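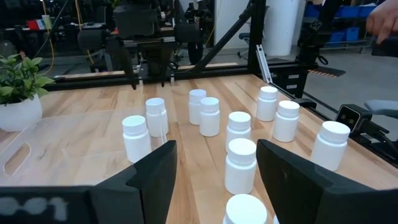 Wrist view, bottle task, Thursday session. Left finger is the one marked 001.

Task: pick upright pill bottles off the table by teleop, one at a time, and set them down on the clear sheet at the left. Bottles are identical apart from where they stand, so the policy gets no help from colour or label.

Started 2 pm. Leader arms re-zeroed before the first demo. Wrist offset on the left leader had drifted again and the follower was closing with a slight twist, enough to walk a bottle sideways before the grip set. Re-zero fixed it. Should go in the startup checklist on the Tekier page.

81 demos attempted, 19 discarded. Most of the discards are from the first hour and are operator error: closing on the cap instead of the body. The cap is wider than the body and ribbed, so a high grasp feels fine at the leader and then lets go on the lift. From mid-afternoon we held to a body grasp with the fingertips below the cap and the discard rate dropped.

Spacing matters more than I had allowed for. With the bottles in loose rows the fingers are chunky relative to the gaps, and anything standing as a close pair needs an approach along the gap, otherwise the outside of a finger clips the neighbour. Rule for operators — take the front bottles first, open up the row, leave pairs until there is room to come in square. Whether we want that ordering baked into the policy is a separate question. Ansah set was collected with no ordering rule and the pick sequence there is all over the place.

Wrist camera: the nearest bottle drops out of the bottom of the view as the gripper comes over it, leaving mostly cap. The fixed stereo module at the right edge of the table has to carry that part of the approach. Check both streams are time-aligned before training. Femora logger reported a 40 ms lag on the stereo side, not yet confirmed by hand.

Reflections off the acrylic are faint under the current lights. Leave lights as is.

To do:
Re-export the kept demos with the lag corrected
Tag discards by cause, Jeneo format
Repeat with tighter rows
Spare finger pads, order in April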